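Week 4 notes: glazes, and why whites are never just white

Bring your test tiles from last week, plus a pencil. Anything marked with a star is worth reading twice before the Wallside firing.

## What a glaze is

A glaze is a thin coat of glass melted onto clay. That's it, and I still think it's one of the loveliest ideas in the whole craft! You take ground-up rock, stir it into water, dip a pot in it, and a hot kiln turns the chalky coat into glass that grips the clay underneath.

Every glaze needs three kinds of stuff:

- **A glass former.** Silica, nearly always. On its own it melts far hotter than our kilns can go.
- **A flux.** This brings the melting point down. Feldspar, whiting, talc and the frits all do the job, each with its own habits.
- **A stiffener.** Alumina, mostly from clay. Without it the melted glaze slides down the pot and glues it to the shelf (we've all lost a shelf that way).

Get the balance right and you have a clear glaze. Colour, shine and texture all come from nudging that balance or adding something to it.

## Four ways to get white *

I love this part of the course. Put four white tiles side by side in daylight and they look like four different colours.

1. **Clear over white clay.** The clay does the work. Bright, clean and a bit unforgiving, as every speck of iron shows through.
2. **Tin white.** Tin oxide stays in the melt as tiny particles that scatter light. Soft, buttery, and dear to buy. It can blush pink if there's chrome anywhere in the kiln, so check what your neighbours are firing.
3. **Zircon white.** Cheaper, cooler and harder looking. Good coverage over darker clay, though it can look like bathroom enamel if you lay it on thick.
4. **Matte white.** Here we let very small crystals grow as the glaze cools. They break up the surface, so light bounces off in all directions and the white looks quiet and dry.

There's a fifth sort, the underfired white, which looks matte and is really just unfinished. Run a damp finger over it. If it grabs at your skin like chalk, it needs to go back in. A true matte feels smooth, a bit like an eggshell.

## Shape, shadow and the white bowl

White glaze shows form better than any other, and the bowl is where you'll notice it most. The inside curve catches light on one side and holds a soft grey on the other, and your eye reads that grey as depth. On a dark glaze the same curve nearly vanishes.

The surface underneath counts too. A white bowl on a white surface has only its shadows and its rim to set it apart, so a wobble in the rim you'd never spot on a dark shelf will jump out at you. 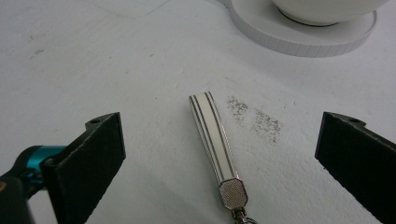
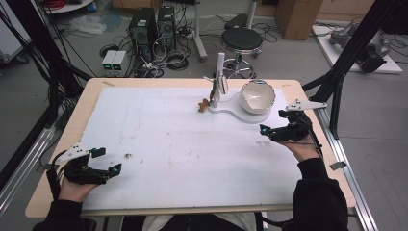 **Why does my white glaze look grey at the rim of the bowl?**

The glaze has run thin there. Melted glaze pulls away from sharp edges, and a thin coat lets the clay colour come through. Round the rim over with a damp sponge before the bisque firing, then give it a second quick dip once the first coat has lost its wet shine. If you like the darker line (I do, on stoneware), leave the edge crisp and let it break.

## Mixing the Morsy base

Morsy is our studio matte, named after the old recipe book it came out of. The recipe sheet is pinned above the scales, so I won't copy it out again. What the sheet doesn't tell you is how to mix it well:

- Mask on before you open any bag. Silica dust is nasty stuff and the damage to lungs doesn't heal.
- Powder into water, never water onto powder. Let it slake overnight if you can stand to wait.
- Sieve twice through the 50 mesh to break up lumps, then once through the finer brass one.
- Aim for the thickness of pouring cream. Dip a bare finger to the first knuckle: the coat should hide your skin but still show the outline of the nail.
- Stir from the bottom before every dip. Every one! Morsy settles like cement.

If it does settle hard, a few drops of Epsom salts dissolved in warm water will usually keep it floating next time.

## Cooling is half the glaze *

People fuss over the top temperature and then forget the trip back down. For a matte, those crystals need time to grow. Crash the kiln down from its peak and the same bucket of Morsy comes out glossy.

Our tiles from the Bretcombe clay showed this beautifully. Tile 47 went through a fast cool and came out with a satin shine. Tile 78 had the same clay, same bucket and same peak, but a slow cool, and it's as dry as a river stone. Tile 121 sat on the bottom shelf of the slow firing, where the kiln runs cooler, and landed halfway between. Have a good look at all of them under the window before you choose a schedule for your own bowl.

## Before next time

Glaze one bowl inside and out with a white of your choice, and wipe the foot clean to a finger's width. Write the clay, glaze and number of dips on your kiln slip. In the next session we start on the Trosivholm slips, so keep one bowl leather-hard under plastic.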